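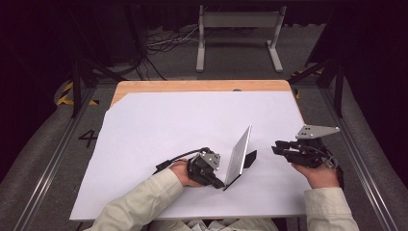

Chapter 3
Work Rules for Hand-Held Grippers

Before any task is recorded, the workstation has to meet a written standard. This chapter covers the rules for the table, the operator, and the tool. Chapter 4 deals with storage and review of the recordings. The rules follow the Sesbridge shop code, last revised on July 14, 2019, and edited for classroom use by Nicanor Benítez.

3.1 Checking the Tool 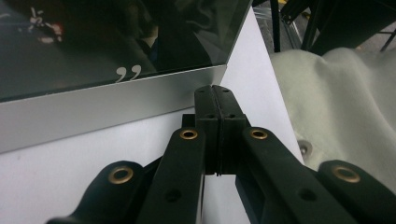 A gripper is inspected at the start of each shift and again after every 30 recordings. The operator closes the jaws with nothing between them and looks at the line where the pads meet. On a gripper like this one, with two flat black pads, the seam should be thin and run straight from top to bottom. A gap that is wider at one end must be entered in the log, and the tool set aside. Linkage joints are checked next for side play. Pads are replaced after 2,000 closures, even if they look sound.

3.2 Arranging the Work

Keep parts within reach of both hands. Lead cables away from the part being handled. A panel may be leaned or laid at an angle, but the operator should be able to reach it without standing up. If a part slips, stop, open both grippers, and begin the task again under a new number. 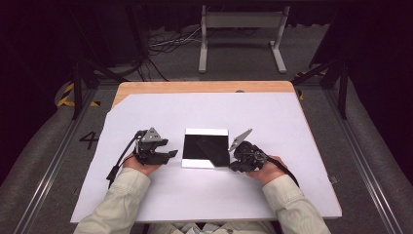

Figure 3.2 Two-handed work on a flat panel, with one gripper on each side.

Terms to know: closure, linkage, pad, seam, side play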